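Kitchen robot firm pauses trials after grip fault

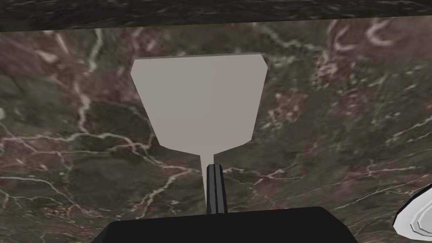
Bralari has stopped trials of its kitchen arm in Stockdale after the gripper let go of tools 24 times in 800 test lifts. The firm had called the system "ready for service" in August. Its own simulation has the arm holding a spatula upright by its thin black handle over dark marble, and engineers now say the model made slim handles look easier to hold than they are.

Duygu Uçar, who leads testing, said a software fix would take 3 weeks and that no one had been hurt. Bralari would not say how many of the drops involved hot pans - a fair thing to ask of a machine meant to work beside cooks.

Ashley Bickerstaff, whose Gistelville canteen was next in line, has put off her order.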